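Tuesday, evening

Home at ten past six. Feet bad, head all right. I said I would write down the first proper day with the arms on our side of the room, so I'm doing it before I eat. 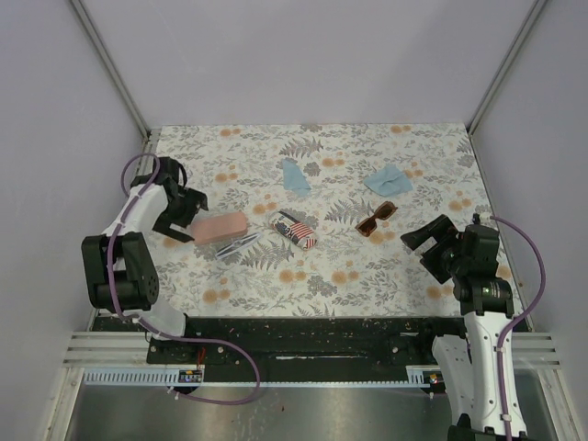 I got in early, before seven, and Annelore Sperling was already there with her coat on, reading the new sheet on the door. The rota has changed again. We used to have four of us on packing all morning, and then two on packing and two on returns after dinner. From today it is two on packing, one on returns and one "attending", and the attending is me until Friday. After that it goes round. Annelore asked what attending means and I said I thought it meant sitting down, which turned out to be wrong by half past eight.

What the arms are meant to do is the simple order: one pair of glasses, one case, one cloth. Glasses folded, cloth in with them, case shut, case across to the tray. We have all done it so many times that I couldn't have told anyone how I do it. Last week the girl from Cindel stood next to me with a notebook and asked which hand I open the case with. I had to do it four times to find out. It's the left. She asked why the left and I said I didn't know, and she wrote that down too.

So this morning it was me in front of the cell with a box of cases on one side, a box of glasses on the other and the cloths in a bag on a hook. I lay things out for it. Hard cases, soft cases, clear frames, sunglasses, and the cloths anyhow, some folded and some just dropped. The Cindel people want it mixed up. If I put everything straight they come and ask me to put it less straight. I have spent eleven years being told to put things straight, so that takes some getting used to.

The hard cases it manages. It's slow, but it gets hold of them and it doesn't drop them much. Glasses it picks up by the bridge, which I would never do, and I said so. The lad said the bridge is where it gets the best grip. I said the bridge is where the customer sees the mark. He went quiet and then went to find someone. After dinner they had changed something and it was going for the side of the frame instead. I was quite pleased about that, though I didn't let on.

Clear frames are trouble. The pale ones especially. You put them down and I can hardly see them myself without my own glasses on, so I don't blame it. Three times it went in beside the frame and shut on nothing. Dark sunglasses no bother at all.

The soft cases are the worst. They fold when you press them and the opening is never where it was. I could see it would go wrong from the way it came down. I've started to know that now. There's a little stop before it commits, and if the finger is too low in that stop it is going to push the case away. I told the lad and he asked me to say "low" out loud when I see it, so I spent an hour saying "low". Ilse Strobel could hear me from returns and began saying it back. By eleven the whole room was at it.

Cloths. I thought cloths would be easy and they aren't. It can pick one up. Folding it is another matter. It gets one corner and the rest hangs down, then the other arm comes over for the next corner and takes hold of the middle. What goes into the case is a lump. The lid shuts on it if you're lucky. The rule at Gerlach has always been folded in three with the name outward, and I asked whether the rule still stands for the arms. The answer was that it is under review. I asked whether it was under review for us as well. It is not.

Numbers, as I was asked to keep them and may as well have them here too. The target on the board for the cell was 80 orders for the day. It did 27 that I would have sent out. There were 21 more that I opened and did again myself, mostly for the cloth, a few for a smear on the lens. Ilse wanted to know if those 21 go down as the cell's or as mine. I asked the supervisor and she said the cell's for now. I wasn't happy with that and I said so. If it goes down as the cell's then in a month somebody upstairs looks at the sheet and sees a machine doing 48 and a woman sitting next to it doing none. She said she took the point. She wrote it on the back of her hand, so I will ask again tomorrow.

Annelore did more than twice the cell's number on her own, by the way, with a bad thumb.

I want to be fair about it. There are things I liked. I didn't have the ache between the shoulders that I get by three o'clock on a packing day. I was up and down all the time, fetching and laying out, and I had to look at what I was doing. Eight hours of shutting cases goes by and you can't remember any of it. Today I could tell you nearly every order. And it was the first time since I started there that anyone has asked me how the job should be done and then gone off and changed something.

What I didn't like is harder to put down. The talking, mainly. The bench used to be four of us facing each other, and we got through everything over that bench, Annelore's divorce and Ilse's boy's exams and my kitchen. Now the bench is two people and I have my back to them. The cell makes a noise, not a loud one, but enough that you have to turn round to hear. By the afternoon I'd stopped turning round. Ilse said the same about returns, where she's by herself with the radio. She told me at the tea break that she had talked more to me in those ten minutes than in the whole morning. We have agreed to take the break together whatever the rota says. It's supposed to be staggered.

Then there is the question of hours. We had the meeting at two, standing up in the corridor as usual. The man from the Flalitside office came down for it. He said no one on packing loses their place this year. He said "this year" twice and I noticed Annelore noticing. He said the cell is there for the simple orders so that we can do the work that needs a person: engraved cases, gift sets, repairs coming back, the ones with a note in. I like those orders, I'd be glad of more of them. But there aren't four people's worth of them, except before Christmas, and I think he knows it. Annelore asked him straight out what happens at Oller, where they've had two of these since the spring. He said Oller was a different sort of site. She asked in what way. He said he would come back to her on that.

I know a bit about Oller from the bus. Three of them who were on the bench there are now on the attending job full time, on a slightly better rate, and two left and weren't replaced. The woman who told me said she wouldn't go back to the bench. She also said she misses being quick. I've been thinking about that since. I am quick. I was the quickest in the room before Annelore came. Being quick is no use at all in front of the cell, you only end up waiting for it.

Asked about the rate. We get the same rate for attending as for packing until it has been "assessed". I said the lad from Cindel had asked me something like thirty questions before dinner and used the answers, and that somebody must be paid for knowing those things. The man laughed in a friendly way. I wasn't joking. Ilse says we should put it in a letter, all four of us, and she has offered to write it as she has the best spelling. I'll sign it.

After the meeting, back to the cell. The cables caught my eye all afternoon, they swing about in front when the left arm goes over and I kept thinking one would hook something. It didn't. I mentioned it anyway. The lad said they are tied where they need to be tied.

Best bit of the day was near the end. A soft case, one of the patterned ones that had been beating it since morning. It came down, did the little stop, and it was right, and I knew it was right before it closed. Glasses in, cloth in, lumpy but in, flap over. I said "yes" out loud on my own like a fool. Then the next one went on the floor.

Wiped down at five. We're supposed to use the spray on the steel along the front and a dry cloth on the rest, and not touch the little boards at all. Annelore waited for me, which was good of her, and we walked to the bus. She had done a full day's packing with one other person and her thumb was the size of a plum. She said if the thing can have her thumb's share of the work it is welcome to it, as long as she keeps the money.

To do tomorrow: ask about the 21 again. Take the thin cushion in, the stool is hard when you do get to sit on it. Tell the Cindel girl about the hinge on the hard cases, that you have to give it a second press or it pops open in the post. I forgot to say. I suppose I've been doing the second press all these years without thinking.

Ilse is bringing the letter on paper so we can all see it at break.

Soup and the end of the bread. Bed by ten.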